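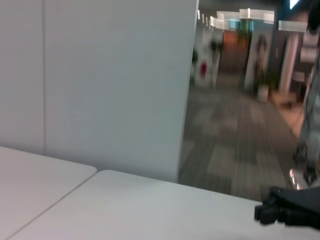
I'm looking for people who write letters by hand, or used to, or have a shoebox of somebody else's and can't bring themselves to throw it out. I've been working on a book about ordinary mail in small towns for longer than I'd like to admit, and I've reached the point where I need to stop reading other people's books and go talk to some humans! We'll sit at white tables like these with a tall plain panel behind us, carpet on the floor beyond, so bring a cushion or a photo of your cat if you need something cozier to look at. You talk, I take notes, and there's coffee.

The book started with my great-aunt in Gandby, who kept every letter she got and a carbon of every one she sent. I've read 1413 of them so far (her handwriting got worse as her opinions got better) and I keep wondering how many other families have a stash like that. Hers are mostly weather, knees, and who was rude at church. I love them.

Who I'd like to hear from: anybody over 18 who has written or received personal letters at any time in their life. Pen pals, soldiers' families, kids who got sent to camp and hated it, people who broke up by mail. You don't have to be a good writer and your spelling is your own business. If you sorted or carried mail for a living I'd be thrilled, please move to the front of the line.

A talk takes 45 minutes, sometimes a bit more if we get going. I'm doing them all at the Fillance building in Halov, second floor, elevator on the left past the mailboxes. I pay $30 cash plus your bus fare. Bring a letter or two if you're willing to read from them, but I won't copy or keep anything unless you say so in writing, and I'll change names in the book if you ask me to.

To sign up, leave a message at extension 942 at the Fillance front desk, or drop a note in the box marked LETTERS downstairs (yes, a handwritten one, I'd be delighted). Tell me the best time to reach you and one line about your letters. I need to hear from you by 20 Feb 2020.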